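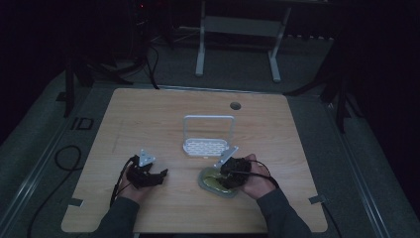
Two hand-held grippers at a light wooden table, the right one over an oval tray.

Filed under: Cars > Data > Cargo space

Jun 21, 2026 | By the Cokitz data desk

Print this page | E-mail this page

Kesonent Cargo Table, version 2

README

Cargo measurements for hatchbacks and small wagons, taken at the Kimurham garage. The table has 1078 rows covering 401 cars. One row is one measurement of one car in one seat position, so most cars have more than one row.

Files

cargo.csv has the measurements.
cars.csv has one line per car, with model year, body style and trim.
notes.txt has remarks that did not fit in a column.

The two CSV files join on car_id. Both are UTF-8 with a header row and commas between fields.

Columns in cargo.csv

car_id: text, matches cars.csv
seats: "up", "split" or "folded"
floor: "high", "low" or "fixed"
length_mm: load floor, from the tailgate sill to the seatback
width_mm: narrowest point between the wheel wells
height_mm: floor to the underside of the cargo cover, or to the roof lining if seats is "folded"
sill_mm: ground to the top of the sill, car unloaded
box_l: volume in liters by the box method
spare: "full", "compact", "kit" or "unknown"

How we measured

Cars were parked on the level bay with the tires at door-sticker pressure. Front seats were set to the Antoniuk position, which is the middle of the slide travel with the seatback one notch behind upright. Lengths were taken with a steel tape and rounded to the nearest 5 mm.

For box_l we filled the space with rigid one-liter blocks and closed the tailgate. We own 1000 blocks. When a car took all of them and still had room, box_l is 1000 and the car is listed in notes.txt. Treat those values as a minimum.

Do not compare box_l directly with brochure figures. Many brochures include the underfloor bin, and ours does not.

Changes from version 1

- Added the floor column. Older rows were filled in from the paper sheets.
- sill_mm is now measured at the center of the sill. Version 1 used the left corner.
- Removed pickups and vans.

Known problems

Sliding rear seats are recorded in their rearmost position only. Trim names are copied from the registration papers and are not consistent. Plug-in hybrids are missing a spare value more often than other cars.

License and updates

Free to use with credit to Cokitz. Corrections received before the end of July will go into the next release. Please include the car_id and the column name.

Print this page | E-mail this page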